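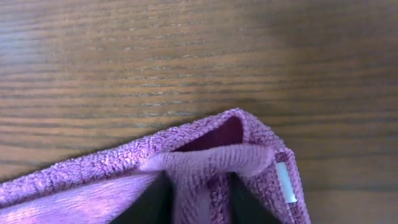

Purple microfibre towel on the table.

Limescale, part two. July 13, 2018

The water in Setelow is hard. The supplier's last report gave 810 microsiemens for conductivity, and the kettle agrees. Since January I have been keeping notes on what the stuff does to taps, glass and the shower head, and on what takes it off again.

Citric acid remains the best value. I dissolve 20 g in half a litre of warm water, which is enough for the kettle and one tap. For the kettle, bring it to 60 degrees, switch off and leave it for 17 minutes. Boiling it is a mistake — at high temperature citric acid can leave calcium citrate behind, and that is harder to shift than the original scale.

Taps take longer. Soak a strip of kitchen paper, wrap it round the base and keep it damp. Do not do this on natural stone. The sill in our bathroom has a dull ring from my first attempt, and polishing has not removed it.

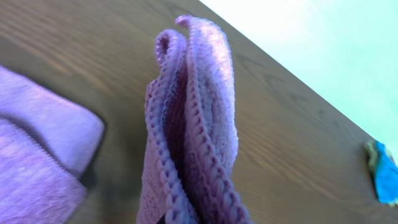

Lavender microfibre, stitched edge.

Glass is mostly a drying problem. Scale forms where drops evaporate, so a squeegee after each shower does more than any product. I tried Flotine for a month on one half of the screen and plain water on the other, and could see no difference by the end.

Tiago Abreu wrote to ask about softeners. We looked at one from Trirkham and decided against it, as the only space is under the stairs and there is no drain within reach. He has one fitted and reports that the salt needs topping up more often than the manual claims.

The shower head is still soaking. Figures for that next time.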